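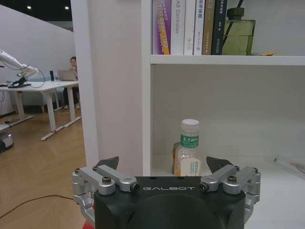
Wanted: people who don't believe in tidy shelves

3 min read

Every few months somebody publishes a guide to arranging a bookcase. Sort by color. Leave breathing room. Put one nice object at the end of each row. The guides all have the same confidence and none of them say where it comes from. We've read a lot of them at Osik, and we would like to find out whether any of it survives contact with a person who is looking for a particular book and is already late.

So we're looking for participants. The study is called Skorovus, it starts from the shared shelves in our own reading room, and it needs 80 people who use a bookshelf at work or at home and are willing to be a little annoyed by us.

What you'd be doing

You come in for 2 sessions. At the first, you get a white bookcase and a pile of ordinary stuff: books in English and Chinese, some with spines you can read from across the room and some with lettering so faint you have to pull them out to check. There are also the things that end up on shelves whether or not a guide allows for them, like a bottle of tea. You put it all away however you like. We keep quiet while you do it.

At the second session you come back and find things. Sometimes it will be your own shelf. Sometimes it will be a shelf arranged by another participant, or one we set up according to a published method. We time you and then ask what you thought. You're free to say the whole exercise was silly. Several people in the September trial did, and their comments were the most useful ones we got.

Each session takes up to 3 hours, including a break. Most of that is handling books, so expect to be on your feet. Chairs are provided and you can sit whenever you want.

What we doubt

We doubt that sorting by color helps anyone find anything. We doubt that a mostly empty compartment stays that way for long in a room people use. We have our suspicions about the rule that drinks should never share a bookcase with books, which everyone repeats and hardly anyone we know follows. We could be wrong on all of it. A few of us would be quite irritated to be wrong about the colors, but we'll print the result.

We also doubt studies like this one, for what it's worth. People behave differently when they're being timed, and a bookcase you filled an hour ago isn't the one you've lived with for years. The second session is our attempt to deal with that. It doesn't fix the problem and we won't claim it does.

Who can take part

Adults 18 and over. You should be able to read English. Reading Chinese is welcome and not required; we want both groups, and we want to see what people do with a row of spines they can't read. You don't need to be neat. If you're a librarian or a professional organizer, please say so when you write, as we have set aside 9 places for people who do this for a living and would like to argue with them separately.

Please don't apply if you have sold a book, course or set of matching bins about home storage. We've had that experience already.

What you get

A fee for each session, paid the same day, and travel costs within the city. If you finish both sessions you also get a copy of the write-up before it goes out, with room to object in writing. Objections get printed at the back, at full length, including the rude ones. Hasto, who publish our reports, have agreed to this in advance.

How to apply

Write to the Skorovus desk at Osik, or leave a note at the front counter of the Khổng building. Tell us how many shelves you use and what is on them that isn't a book. A few lines will do. Don't tidy up first.

Applications close October 23, 2022. We'll answer everyone, including the people we turn down.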